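Ticket 3634 - Duvet keeps sliding to one end of its cover
Category: Bedding and linen
Property: Farkora, upstairs front bedroom
Status: Waiting on guest house
Opened by: Teófilo Cuervo
Handled by: Linen desk, Irnisine

Opened, Sunday, 9.40 am

Good morning, and I hope you don't mind such a long message for what is really a small bother. We took your king size duvet sets in March and on the whole we've been very pleased with them. They wash beautifully and guests do remark on how soft they are. The trouble is with the big bed in the front room. However carefully I make it up, by the next day the duvet has slid down inside its cover, so there's a great lump at the foot and nothing but two layers of cotton up by the pillows. I've had two guests mention cold shoulders now, and one of them was very nice about it but I was mortified.

I have tried shaking it out from the window end, shaking it out from the door end, and buttoning the cover at the top instead of the bottom. The last one only moved the lump.

Reply, linen desk, 11.15 am

Hello Teófilo, thank you for writing, and please don't apologise for the length! It helps us no end to know what you've already tried. Could you turn the cover inside out and see whether there are cotton ties in the corners? There ought to be one in each. Would you also have a look at the label on the duvet itself and tell us the size printed there? We've known a double find its way into a king cover on laundry day, and they're very hard to tell apart once they're folded.

Update, Teófilo Cuervo, 2.05 pm

Well, you were half right. The label says king, so that's not it, but there are ties in only two of the corners, both at the button end. At the other end there's a little row of stitching where something was once sewn on and has come away. I suspect our old machine, which is fierce on anything that dangles. The cover from the back bedroom has all its ties, so I've swapped the two over for the time being and tied everything in with a double bow.

While I had the bed apart I gave the mattress a turn as well, and I'm afraid that set me off on the whole room.

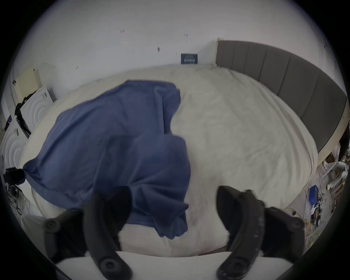 I also wanted to ask about creases. I'm not a great one for ironing bed linen, and with 36 pieces in a full changeover I couldn't keep up with it anyway, but I'd like it to look a bit smarter when people first open the door. My neighbour at Ní Mhurchú swears by a quick spray of water and a good smoothing with the flat of the hand. Would that do any harm to your cotton?

Reply, linen desk, 4.30 pm

No harm at all, and your neighbour has it right. A fine mist, smooth from the middle outwards, then leave the window open for half an hour. Taking the cover out of the drier while it's still a touch damp helps too.

We're posting you a packet of 6 replacement ties, free of charge. They want stitching through the seam allowance, not just the edge of the cloth - the edge frays. Do up the buttons before washing and tuck the ties inside, and they should last much better.

I'll leave the ticket open until you've had a few nights with the ties back in. Do let us know how the back bedroom gets on in the meantime.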